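3.2 The Take-Home Arm

By the fourth week of the course it was clear that the lab bench was teaching our students the wrong lesson. The bench was white, empty and lit like a dentist's office, and every team's arm could pick up a foam block on it with great dignity. We therefore sent the arms home. Each of the 4 teams signed out one arm, one gripper with a wrist camera, and a sheet of rules written by Natalie Tindall, the longest of which concerned soup.

The assignment was to record 14 sessions per team in a real kitchen or dining room, on whatever table was there, with whatever was on it. Teams were told not to tidy up first. Two teams tidied up first. Their early sessions are kept in the data set under a separate label and are left out of the results in Section 4.

The students named their teams themselves, and we apologize to the reader for Pundix, Saltetti, Entwistle and Cadetti. Entwistle is the only one that is a person's name, and it belongs to a cat.

Across all teams we collected 2605 grasp attempts. We had asked for 1000 and budgeted disk space to match, a mistake that cost the second author most of a weekend. The extra attempts came largely from Saltetti, who discovered that the arm could be left to younger siblings under supervision. An attempt was counted if the fingers closed, whether or not anything was between them.

3.3 What the Wrist Camera Sees at Home

The main trouble was background. A detector trained on the bench had never met a pattern of any kind, and it greeted each new one as a possible object. Patterned walls, printed mats and veined tabletops (Figure 2) all differ from the bench in ways that a student would call obvious and a small network would not.
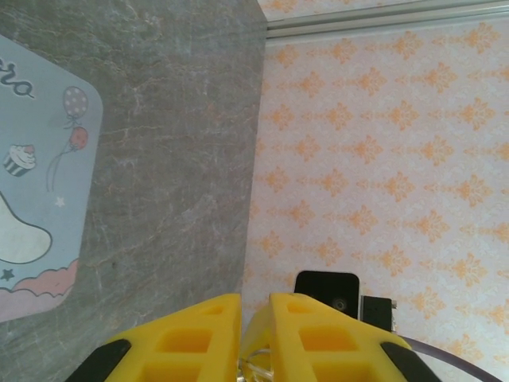 Figure 2. Wrist camera view with the gripper over a table edge; printed placemat at left, damask wallpaper at right.

Students were asked to propose one fix each before seeing anyone else's. Most proposed more data, in keeping with the spirit of the age. Pundix proposed masking out everything past the table edge, which needed a way to find the table edge, and they spent until December on that. Their final version fits a single straight line to the boundary and throws away the far side. It fails on round tables, a limit the team reported in a footnote and we have moved into the main text.

Grades were based on the written account of failures and did not depend on the success rate.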